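Module 6, handout 2. Read before the August seminar. Bring your notes on the Wuyts case from last time, as we will compare the two sites.

# When a robot cell comes to the bench

## What this handout covers

Most of the reading on this module deals with large plants. This handout deals with a small one. Daralix assembles and tests control boxes for ventilation systems. The site we look at has 14 people on the bench line and one robot cell, which took over loading and unloading of the test fixture. The questions are ordinary ones: who does what now, who decides, what got easier and what got harder.

You don't need an engineering background. Where a technical word matters it is explained.

## The job before

Each finished box had to be placed in a test fixture, clamped, connected, run through a test, released and put on a rack. One person did this for a whole shift. They also looked the box over while handling it, and this second part was never written down in any job description.

The operators called the station "the press", although nothing was pressed there. It was not a popular post. The clamp was stiff, and the reach was awkward for shorter people. On the other hand it was the one place on the line where you could set your own pace for a few minutes, and several people said they missed that once it was gone.

A full order from Banitora, the site's largest customer, is 2433 boxes. On the old arrangement the test station was the slow point in every such order, and the supervisors planned overtime around it.

## The job now

The arm picks up the part, places it, and takes it away after the test. A person still fills the infeed tray, clears the rack, deals with rejects and restarts the cell when it stops. The title changed from "test operator" to "cell attendant". The pay grade did not change at first, and we come back to this below.

Before the cell was built, the layout was worked out in simulation. The operators were invited to look at it on screen at two sessions, one per shift.

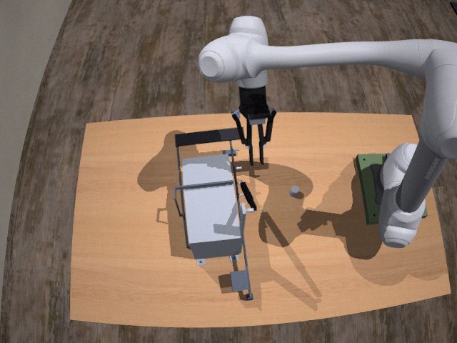
*Ysaline Baudry, course notes, with site interviews by Kieran Keane*

The simulated view has the arm on its green plate at one side of the board and the fixture at the other, with the gripper open over the space near the fixture's top end. It is useful for checking reach and clearance. Note what sort of thing it leaves out. There is no attendant, and no tray or rack for the attendant to work at. For the engineers this was a sensible thing to draw, as they wanted to know if the arm could get to the fixture without hitting it. For the operators it was an odd thing to be shown, and the first question at both sessions was "Where do I stand?"

That question had a practical answer (at the infeed side, behind a light curtain) and a less practical one. Nobody had yet settled how much of the shift the attendant would spend there, or what else they would be expected to do in the gaps. The meeting notes record the question and leave the answer column empty.

## Four changes to look for

**1. Tasks that were hidden inside other tasks.** The old operator checked for scratches, loose screws and crooked labels while loading. The arm does none of this. During the first production run, 283 boxes reached packing with label faults that would earlier have been caught by eye. The fix was a visual check at the infeed tray, done by the attendant. So part of the old job came back, this time with a line in the work instruction.

**2. Pace.** The cell runs at a steady rate and the attendant has to keep the tray filled. People described this as less tiring for the hands and more tiring for the head. One operator said to Kieran: "I used to wait for the test. Now the test waits for me, and there's a light on top that tells everyone."

The light was later set to come on after a longer delay. It is a small change and cost nothing, and it was mentioned in nearly every interview.

**3. Who may touch what.** In the beginning only the maintenance technician could restart the cell after a stop. The technician covered the whole site, so a dropped part could hold up the line while a capable adult stood beside it. After some argument, attendants were trained to clear simple stops themselves. They may open the guard, remove a part and send the arm to its home position. They may not change taught positions or gripper settings.

Where this line is drawn says a lot about how a firm sees its staff. Compare Wuyts, where attendants had no access at all and the stops were simply written off.

**4. Skill and pay.** Management's first view was that the new post was simpler, as there was less handling. The operators' view was that it was harder, as it included fault clearing and inspection. Both sides could point to part of the work. The grade was reviewed after the restart training came in and was moved up one step for those who had completed it. Those who had not completed it stayed where they were, and two people on the late shift had not been offered a place on the course.

## The log

Stops are recorded in Omgate, the site's production log. Each entry needs a cause chosen from a list. In the early version, "operator error" was on the list and "part out of position" was not. A box that sat badly in the tray was therefore entered as somebody's mistake, even when the tray itself was worn.

Attendants noticed this within a few shifts. Some began choosing "other" and typing a note. The notes turned out to be the best source we have on how the cell behaves — far better than the monthly totals. The list was rewritten using them.

## For the seminar

Prepare short written answers to these. Half a page each is enough.

- Pick one hidden task from a job you have done or watched. What would happen to it if the handling were automated?
- Who should have been at the two simulation sessions, and at what stage?
- Draft a cause list for the log, with no more than eight entries. Be ready to say who would use each one.
- Is the pay outcome at Daralix fair to the late shift? Give the case for and against.

Interview extracts are in the module folder. Kieran will be at the seminar for the first hour and can take questions on how the interviews were done. Please don't share the extracts outside the group, as the line is small and people could be recognised from their wording.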